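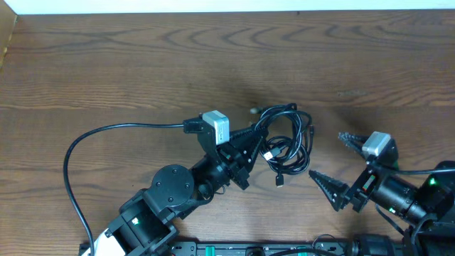 Ticket: Meeting room door display shows wrong bookings
Opened by: Danica Angelovski
Assigned to: Ifeanyi Ogbonna
Priority: Low (raised to Medium by requester, lowered by desk, raised again by requester)
Opened: 18/08/2021

Danica Angelovski wrote:
The screen outside Brophy says the room is booked all day, every day, by Severino Campos. Severino left in the spring. I have had to hold two supplier calls in the stairwell, which has a lovely echo. Please can you release the room, or failing that, Severino.

Ifeanyi Ogbonna wrote:
Thanks Danica. I can see the booking in Tulter. It's a repeating one called "Budget chat (quick)" with no end date. I've deleted it. The screen should catch up within 29 minutes, that being how often it asks the server for news. I didn't pick the number.

Danica Angelovski wrote:
It caught up. Brophy is now booked all day by "Unknown user". I preferred Severino.

Ifeanyi Ogbonna wrote:
Right. Deleting the booking removed the name and left the booking. Things tried so far:
Restarted the screen. Same.
Restarted the screen while holding the button on the back. Now in Portuguese. Same otherwise.
Deleted the booking again as admin. Tulter says it doesn't exist.
Tried to book Brophy as myself. Tulter says it's taken.
Set the screen back to English.

Passing to Cathal, who looked after the calendar move last November.

Cathal Daly wrote:
Had a look. When we moved over, each room got a new mailbox and the old ones were meant to be switched off. Brophy's old one is still on, and it is still accepting invitations on the room's behalf. So there are two Brophys and the screen is listening to the wrong one. Clonitz next door is fine, I checked.

I've turned off the old mailbox. Ifeanyi, can you pair the screen again? The code is on the sticker underneath.

Ifeanyi Ogbonna wrote:
The sticker underneath says "see other sticker". Found the other sticker inside the cable cover. Paired on the third go, after I stopped reading a 5 as an S.

Screen now says Brophy is free. I booked it for ten minutes, sat in it, and the screen agreed that I was in there.

Setareh Arabzadeh wrote:
Sorry to jump on this ticket. Since this morning all my bookings for Brophy have vanished, including the one for the Pliduvach handover with 9 people coming. Is it related?

Cathal Daly wrote:
It is related. Yours were made against the old mailbox. I've exported what was in there and put the future ones into the new one. Please check your times, a few came across an hour early. If you have Brophy saved as a favourite in Tulter, remove it and add it again or you'll keep booking the dead one.

Setareh Arabzadeh wrote:
All there. Times corrected. Favourite removed and added.

Danica Angelovski wrote:
Room works. Had a call in it with a door and everything. The clock on the screen is an hour behind, but I can do sums.

Ifeanyi Ogbonna wrote:
Time zone was set to Lisbon, presumably from the Portuguese episode, except Lisbon is on the same time as us. Set it to London by hand and it jumped forward an hour. I'm leaving that alone.

Status: Resolved
Follow-up: Cathal to check the remaining old room mailboxes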